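Week 7: Why We Give Each Other Cups
Objects and Status, second-year option
Notes by Mortimer Whitfield

Reading before the seminar: the Delacroix chapter, all of it, including the footnotes where she loses her temper.

Last week we left the guilds arguing over who sat nearest the fire. Prizes are the same argument carried on with metalwork. A prize has to be worth having and yet be no practical use, or the winner might wear it out. Early race prizes were often things you could eat, spend or ride home on. The cup that holds no drink came later, and we are stuck with it.

Terms you will need: token, stake, display value. Please stop writing "symbolic" in the margin and hoping.

Case study: the Huladon rowing club handed out 72 cups in one season to a membership that could have shared a minibus. Ask what the seventy-second cup was for. Then ask who polished it.
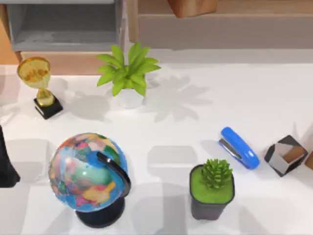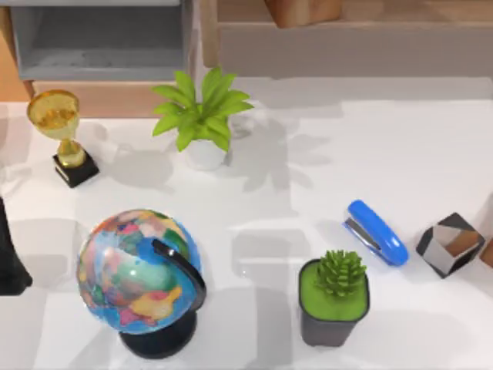

Shape matters more than metal, and Delacroix is good on this. A bowl, a stem and a base will be read as "winner" by people who have never won anything, your lecturer included. The trophy on the white tabletop has all three, gold above and black below, and it needs no engraving to make its point, even with a potted plant for company. Compare the ribbon, which must be pinned to somebody before it says much.

Essay: 2,000 words on any prize you did not win. Due in November. Bitterness will be marked on its merits.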